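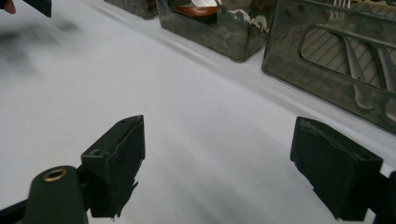
A mesa comprida

Em Surnach, o almoço de quarta-feira começa às onze da manhã e ninguém se atreve a prometer a que horas acaba. Cheguei à aldeia pela estrada velha, 909 metros acima do mar segundo a placa da entrada, com fome e sem grande ideia do que me esperava. Saí de lá de noite, com um frasco de ameixas em conserva debaixo do braço e vontade de voltar na semana seguinte!

O costume chama-se mesa comprida e é simples de contar: as casas da rua principal juntam as mesas, cada família traz um prato e quem passa senta-se. A rua tem 430 passos de ponta a ponta e, em agosto, a fila de mesas chega quase à fonte. Come-se sopa de azedas, pão de centeio ainda morno, queijo fresco com cominhos e um guisado de feijão que fica ao lume desde a véspera (repeti, claro, e voltava a repetir).

O que mais me encantou foi a conversa. Os pratos andam de mão em mão, sempre para a esquerda, e com eles vão as notícias: quem vendeu o pomar, quem casou em Stakach, se o inverno vem cedo. Um vizinho explicou-me, muito sério, que um prato que volta vazio ao dono vale mais do que um elogio. Três horas depois eu já sabia a história de meia rua e tinha convite para as vindimas. 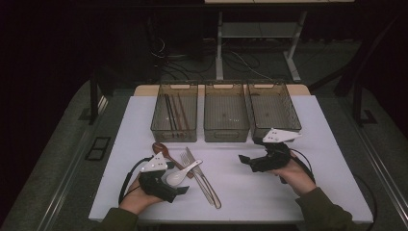
Um visitante pode sentar-se sem conhecer ninguém?
Pode, e é bem recebido. Basta trazer alguma coisa para partilhar, nem que seja fruta ou um pão comprado na padaria Stela, e esperar que lhe indiquem um lugar.

A padaria merece uma visita por si só. Abre às seis, coze em forno de lenha e faz uma trança de nozes que desaparece antes das nove. Quem dormir na pensão Moya, mesmo em frente, acorda com o cheiro a entrar pela janela, e não conheço melhor despertador.

Depois do café, os mais velhos ficam a jogar às cartas e os outros sobem até à capela, por um caminho de pedra solta entre ameixeiras. Lá de cima vê-se o vale inteiro e, nos dias limpos, o cume de 2.502 metros que fecha o horizonte a norte. Quando desci, já havia alguém a cortar pão para a ceia.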